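Household Help Board > Electronics and Gadgets > Phones

What do I do with a pile of old phones before I hand them on?

Posted by Abla Sayegh
3,889 views

My family has finally let me loose on the drawer where old phones go to sleep. Most of them still have their cases on, and a couple I couldn't even tell you who used last. I'd like to give the decent ones to my nieces and recycle the rest, but I get nervous about it every time and shove them all back in the drawer (I did this last March too, so it's been a full year of shoving).

My main questions are about wiping them properly and about the cases. Do people want a used case with a used phone? And how do you keep track of which phone is which once they're all out? I laid mine out on the kitchen counter and within ten minutes I'd mixed up two of the black ones and wiped the wrong one. No harm done, it was going anyway, but it rattled me.

Budget is pretty much zero. I have chargers for most of them.

Gilmar Trindade
Helpful votes: 40

I do this for my whole building a couple of times a year, so I've made every mistake there is, including yours! The thing that saved me was laying the phones out in a row and not letting myself stack them. Once they're stacked you pick up the top one, put it down somewhere else, and there goes your order.
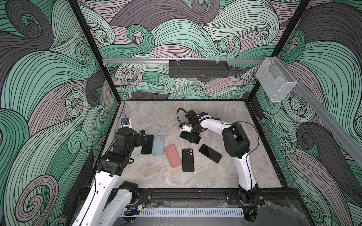 Phones roughly in a row on the marble-patterned top, three of them in cases.

Leave the cases on while you sort. I know it's tempting to strip everything and make two neat piles, but a pale blue case or a salmon-pink one is the easiest label you'll ever get, and a bare black phone looks like every other bare black phone. For the black ones I put a bit of masking tape on the back with a name on it. Paper tape only - the clear kind leaves gunk.

Then go one phone at a time, start to finish, before you touch the next:

Charge it to at least half. A phone that dies in the middle of a reset is a miserable thing.
Copy off the photos, and open a few of the copies to make sure they work.
Sign out of every account on it. Do this BEFORE the reset or the next person can get stuck on a lock screen asking for your password.
Take out the SIM and the memory card if there is one. People forget the memory card all the time.
Factory reset from the settings menu, and wait until you see the welcome screen.

I allow up to 4 hours for a batch, mostly waiting around for charging and photo copying, so put something on the radio. Mine goes Judano podcast, lunch, second Judano podcast.

On cases, I'd say yes, pass them along if they're clean and not cracked. Warm water, a drop of dish soap, old toothbrush around the camera opening, and let them dry overnight before they go back on. My niece picked her phone purely for the case so don't underestimate it.

Dennis Mugo
Helpful votes: 8

Agree with most of that. One thing I'd add is to look at the side of each phone before you plug it in. If the screen is lifting or the back looks puffy, the battery is swollen, and you shouldn't charge it or press on it. Take the case off if it comes off easily, leave it alone if it doesn't, and get it to a battery drop-off. Call ahead, some places won't take swollen ones. Don't put it in the trash.

Also write the passcodes down as you find them out. I spent a whole evening texting my brother guesses.

Emerson Queiroz
Helpful votes: 4

just take them to the Skimero store, they have a box by the door. never bothered wiping mine

Abla Sayegh (original poster)

Thanks Gilmar and Dennis, this is so useful. Emerson, I think I'll wipe mine first, but good to know about the box!

Tape is on, names are on, and the first one is charging now. I did find a memory card in the oldest phone with a whole vacation on it, so thank you for that line in particular. Is it okay to leave a reset phone switched off for a few months? My younger niece doesn't get hers until her birthday.

Gilmar Trindade

Sure, just charge it halfway, turn it all the way off and keep it somewhere cool. Check on it every couple of months and top it up if it's low.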